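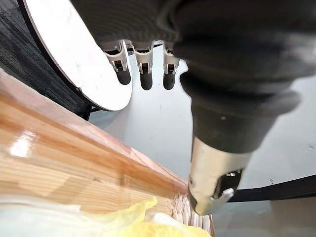 **Ticket 1586 – Wellham cell 2, right arm stalls on brush task**

Status: open, again
Priority: medium (was low, until it stalled during the Sunday run)

**Reported**
Arm stops with fault 503 on the downstroke into the bristles. The Zerkonix manual lists 503 as "unexpected contact". Contact with the brush is the whole job, so the arm and I disagree about what's unexpected.

**Tried so far**

- Restarted controller. Fault cleared, came back after lunch.
- Re-zeroed the force sensor with the arm hanging free. The last zero was done with the tip resting on something, going by the offset. No change to the fault, but the readings are now believable.
- Checked the sleeve. Fabric was bunching at the wrist and tugging as the arm reached down. Smoothed it and refitted the collar. Fewer stalls.
- Raised the contact limit to 400 in the Nivetti settings page. It saved happily, then went back to the old value on reboot. Twice.

**Left to do**

- Ask Wynne support where the limit is really stored. Their last reply was a link to the page I'd sent them.
- Tighten the clip screw on the metal tip and put a paint mark across it – it has wandered before.
- Rerun the downstroke at half speed with the sleeve off, then on.

Please don't reboot cell 2 before I've copied the log.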